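How does a robot practice before it touches anything?

If you want to get good at catching a ball, you throw it and catch it many times. Robots need practice too. The trouble is that a real robot is slow and heavy, and it can break things, so a lot of robot practice happens inside a computer.

A practice world inside a computer is called a simulation. It works a bit like a video game. Programmers build a counter, a box and some food out of shapes and numbers, and then they put in a robot made of shapes and numbers as well. If the computer robot drops a cracker, there are no crumbs to sweep up. You press a key and everything goes back to where it started.

Irena Kołodziej writes simulations for a company called Duvent, in Ullbridge. She says the hardest part is touch. In the real world, a cracker stops your fingers all by itself. In a simulation, somebody has to write rules that say two things can't be in the same place. If the rules are wrong, a hand can slide right through a box like a ghost. 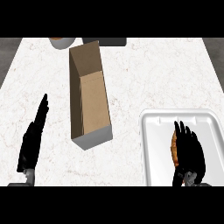

The software that runs the robot has three main jobs.

The first is seeing. The program gets a picture and has to work out which parts are counter, which are box and which are hand. A picture is just a big grid of colored dots to a computer, so it has to learn that a certain group of dots is a tray.

The second is planning. Say the job is to move a piece of food from a tray to a box. The program has to choose a path. Going straight might bump the side of the box, so the hand should go up first, then across, then down.

The third is control. This means telling each motor how far to turn, over and over, many times a second. The program checks where the hand is, compares that with where it should be, and makes a small fix. You do this when you pour milk – you watch the glass and tip the carton a little more or a little less.

Two hands make all of this harder. The program has to keep track of both, even when only one is busy, so they don't knock into each other.

Programmers often change the practice world between tries. They might move the box, make the light dimmer or use a different counter. A robot that has only practiced on one counter can get confused by a new one.

When the practice goes well, the same software is tried on a real robot. It usually makes new mistakes there. Irena's team writes them down, changes the simulation and runs it again.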